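Speaker notes: Folding Pants, and Other Things We Put Off
Beryl Wragg, Flekau home skills evening, January

Slide 1. Welcome
Good evening, thank you for coming out in the cold. Thank Wondimu Feyisa for the invitation and for the soup. Say that I have 40 minutes and a great deal of clothing, so if I run on, somebody wave. Questions any time, please don't save them up, I always forget what slide we were on and so will you.

Start with the story about my first apartment and the chair. (Everyone has the chair. Let them laugh, and let them tell you about theirs if they want to, it warms the room up nicely.) The clothes on the chair are clean, you know they're clean, and yet they live there for weeks and you dress out of them like a bird picking at a hedge. Move on before I get to the part about my sister.

Slide 2. Where do you fold?
Ask for hands: bed, table, floor, on top of the dryer. Last time the bed won easily. I used to be a bed person myself and I still think it's fine for towels, but pants sink into a comforter and you end up smoothing the blanket and the legs at the same time. What you want is something flat and hard, with enough length to lay a leg out all the way.

The other half of it is what's already sitting there. Groceries come in, a basket gets set down, a bag of chips gets left where somebody opened the mail, and the laundry has to squeeze in around it. I'm not going to tell anyone to clear the whole house first. Push things to the back, along the wall, and give yourself the front part to work in.
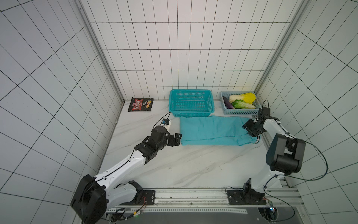 I picked this habit up from Burgi Lüthi, back when we ran the Jornness classes together, and she was quite strict about it. Everything you aren't folding goes behind what you are. She would stop mid-sentence and slide my coffee away from me! I grumbled, but after a month I was doing it in my own kitchen without thinking, and I do it now with the cutting board as well.

Slide 3. One leg over the other
Hold up the brown corduroys. Do this slowly, the people in back can't see my hands very well.

Find the side seams first. Bring one leg over on top of the other so the seams meet, and lay the whole thing down sideways in front of you, waistband at one end and hems at the other. Left or right doesn't matter, go with whatever feels natural. Tuck in the pointy bit at the seat, or leave it if you can live with it. My mother could not. I can.

Cuffs: if they're ribbed, like on sweatpants, they pull in and the leg bunches up just above them. Flatten that part with the side of your hand before you go any further.

Slide 4. Both ends
Nearly everyone skips this one. Before the first fold across, take hold of the waistband end and the hem end and draw the pants out straight. Gently, we're not stretching them for the county fair. A little tug takes care of the ripples down the middle that turn into creases in the drawer.
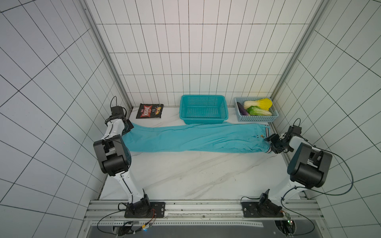 A pair of turquoise trousers, with a grip on the hem and on the waistband.

If you have short arms like me, do one end at a time and lean a forearm on the other. Jeans hardly need it. Thin knits need it a lot. Somebody is sure to ask about linen, and the answer is hang it.

Slide 5. Your turn
Hand out the practice pants from the blue tote. Gemechu Tilahun is bringing extra for the second table. Hems to waistband, then in half again, or in thirds if your drawers are shallow. Walk around, don't take the pants out of people's hands (I know, I know, Beryl).

If there's time, do children's leggings. If there isn't, skip to the drawer slide and pick up leggings next month with the fitted sheets.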